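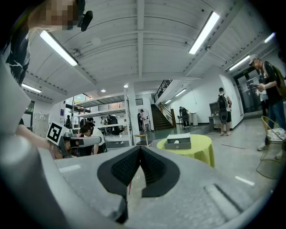

Eusebio Condori reckons you should never measure a round table for a cloth: you buy the biggest one the shop has, throw it over and let the sides fall where they like. He left that under my last page on shared rooms and a fair few people agreed with him. I don't, mostly because I've caught my foot in the results.

So, a cloth for a round table in a room people walk through all day. It's a different job from a dining table at home. People come at it from every side, things get put down on it and picked up again, and the light is usually fluorescent tubes that do no colour any favours.

## Measure across, twice

Run a tape across the middle of the top, then turn a quarter and do it again. Plenty of cheap round tables aren't quite round, and the shop listing is no help. Mine was sold as 80 cm and is 82. If your two readings differ, go with the larger.

Finding the middle is the fiddly bit. Hold one end of the tape at the rim and swing the other end slowly along the opposite rim. The longest reading you get is the width.

## Choose the drop

The drop is how far the cloth hangs below the edge. Every seller seems to have a chart that pushes you towards a long one, and a long one costs more, so make of that what you will.

For a table standing in the middle of a floor I use 12 cm. It covers the edge and stays clear of knees. Floor-length looks grand for an evening, but I wouldn't leave one out where people are carrying things past it. If you need to hide what's stored underneath, you might be better off moving what's stored underneath.

The sum is the width plus two drops:

- table: 82 cm
- drop, both sides: 24 cm
- finished cloth: 106 cm across

If you're hemming it yourself, add another 3 cm to the total, which gives you 1.5 cm all the way round. That's a narrow hem, and you'll want it narrow. A deep hem on a curve puckers, whatever the pattern leaflet tells you.

## Square cloth or round?

A square cloth on a round table gives you four points that hang lower than the rest. Some people like the look. Before you buy, work out how low the points will go: measure the cloth corner to corner, take off the width of the table and halve what's left. A 106 cm square is close to 150 cm from corner to corner, so on my table the points would hang 34 cm down. That's nearly three times the drop I was after.

Round costs a bit more and is a nuisance to fold. I still buy round.

## Cutting your own

1. Wash and dry the fabric first. Labels that say pre-shrunk have let me down before.
2. Iron it flat, fold it in half, then in half again the other way, so you have a square with one folded corner. That corner is the centre of the cloth.
3. Tie a pencil to a bit of string that doesn't stretch. Kitchen string is all right, wool isn't.
4. Pin the string at the folded corner and set it to half your total. For 109 cm with the hem allowance, that's 54.5 cm.
5. Draw the arc, keeping the pencil upright. Measure from the corner to the line in a few spots before you pick up the scissors.
6. Cut through two layers at a time if four is too thick. Blunt scissors will chew the lower layers and leave you with a wavy edge.
7. Sew a line of long stitches near the edge and pull it up very slightly, then turn the hem over, press and stitch.

Iron-on hemming tape is meant to replace that last step. I used Flotera on one cloth and it held until the third wash. Maybe yours will do better.

## Pick the colour under your own lights

Ask for a swatch and lay it on the table with the tubes on. Daylight at the shop door tells you very little about a room with a white ceiling and long lights. Yellow-greens are the ones to watch. Some stay cheerful and some go the colour of old pea soup, and I can't tell which is which from a website.

Reviews aren't much better. The Plumura cloth I looked at in January had 1,163 of them, and as far as I could find, hardly any mentioned what sort of light the buyer had.

## Stopping it sliding

Clips are made for straight, thinnish edges and mostly ping off a curve. The Drondden ones lasted a morning at my place. Hem weights swing about and knock against people's legs. What has worked for me is a circle of rubbery shelf liner under the cloth, cut 9 cm smaller across than the table so it never peeks out.

A flat box sitting in the middle helps too, if you've got one that lives on the table anyway. Don't buy one for the purpose. And lift it off when you straighten the cloth - dragging the fabric out from under a box is how you get a stretched patch in the centre.

## Washing

Shake it outside, wash it cool, and hang it over two lines so it doesn't crease across the middle. Stetsiuk sells a stain guard spray that I was told would see off coffee. It saw off some of the coffee. A second cloth, the same size, cost me only a little more than the can and gives me something to put on the table while the first one dries.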